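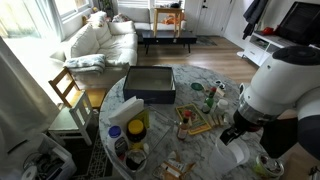 Trodthorpe Code

The Trodthorpe Code is a set of good practice rules for robot arms that tidy, sort and fetch things in ordinary homes. It is named after the village of Trodthorpe, where its first draft was written over a single winter, and it is now in its third edition. The code covers a part of robotics that factory rules never had to think about: what a machine should do when its workspace is somebody's dining table.

The document is short by the standards of its field, with 19 rules and a handful of annexes, and it is written in plain language so that householders can read it as easily as engineers. It has no legal force. Groups that follow it declare so in their own test reports and agree to publish the tasks their machines failed as well as the ones they completed.

Background

Early trials of household arms mostly took place on bare benches with a few chosen blocks and cups. Results were good and told people very little about homes. The engineer Rogério Tavares, then working at the Darnar workshop, argued that a trial should begin with the table as it is found, with the jars, bottles, paper napkins and half-used packets left where the household put them. His first paper on the subject listed 400 failed grasps, sorted by the kind of object involved, and it remains a delight to read. Clear plastic came out as the worst offender by a wide margin, followed by soft packaging.

The paper drew a lively response, and a meeting at Trodthorpe that January produced the outline of the code. The Rosenthal laboratory contributed the section on speed, and a group from Katstead supplied most of the wording on liquids.

Principal rules

Rules 1 to 4 deal with the room. The arm's full reach must be worked out before it is powered, and chairs that fall inside it must be moved or treated as occupied. Doors opening into the reach are to be kept shut during a run or watched by a second person. Loose rugs and trailing cables near the base are checked by hand.

Rules 5 to 9 deal with the table. The code recognises that tables differ hugely, and it pays particular attention to round ones, where the distance from the gripper to the rim changes with every move. An object standing near the rim must be approached so that any accidental push sends it inwards. This is the best known rule in the code, usually called the inward rule, and it has been taken up well beyond household work.

Polished and veined surfaces get a paragraph of their own. Marble, real or printed, can confuse a camera that is looking for edges, so the operator is asked to run a check with an empty gripper before the first grasp. Strong daylight from a window is handled in the same place: the check is repeated whenever the light in the room changes noticeably.

Rules 10 to 14 concern the objects themselves, and they are the part that most newcomers turn to first. Objects are put into four classes.

Class A: rigid and dry, such as wooden blocks, board books and empty boxes. These may be handled at normal speed.

Class B: soft or crumpled, such as food packets and stacks of paper napkins. The grip is closed in stages and stopped at first resistance.

Class C: closed containers, such as capped bottles, lidded jars and drinks cans. They are lifted upright and are never carried above another object in this class.

Class D: open or see-through vessels, such as jugs, tumblers and jars without a lid. A clear pitcher belongs here even when it is known to be empty, as the machine may have trouble judging where its walls are.

Where an object could fall into two classes, the later letter applies. A glass bottle of sauce standing on top of a card is a favourite teaching case - the card alone is Class A, but the pair must be treated as Class C until the bottle has been moved.

Rules 15 to 19 cover people. A stop control must be within arm's length of everyone seated at the table. The arm may not pass over a lap, a plate in use or a sleeping pet. Rule 19, the shortest, says that any person present may end a run and need give no reason.

Testing

A group claiming to follow the code must carry out 3,000 grasps across at least six different homes, with no single room supplying more than a quarter of them. Tables may not be tidied beforehand. The annex on record keeping asks for a note of each object's class, its distance from the rim and the outcome, including near misses.

The first full set of results came from Katstead. Of its 3,000 grasps, 1,861 were completed without a second attempt, a figure that looked poor beside bench trials of the day and was warmly received all the same, for it gave everyone a fair starting line. Later groups have used it as their baseline.

Reception

The code has been praised for its readability and for the care it takes over everyday things. Teachers of robotics are fond of the class system, which students can learn in an afternoon and try out on whatever happens to be lying on the kitchen table.

Criticism has centred on Class D. The Rosenthal laboratory has argued that putting every see-through vessel alongside open ones makes machines slower than they need to be, and has proposed a separate class for empty clear plastic. Tavares has defended the present wording, pointing out that the rule costs a few seconds and a wet floor costs a good deal more. The third edition kept the four classes but added a note allowing a faster approach where the vessel has been marked with a coloured band.

A second debate concerns storage trays and napkin holders. The code treats a tray with things in it as one object if it is to be moved whole, and as several if anything is to be taken out. Some groups find this awkward in practice, particularly where jars and bottles of different heights share one clear tray - the walls are hard to detect and the contents crowd the gripper. A revised annex on trays is in preparation.

See also

Inward rule
Grasp classes
Shared table trials
Katstead baseline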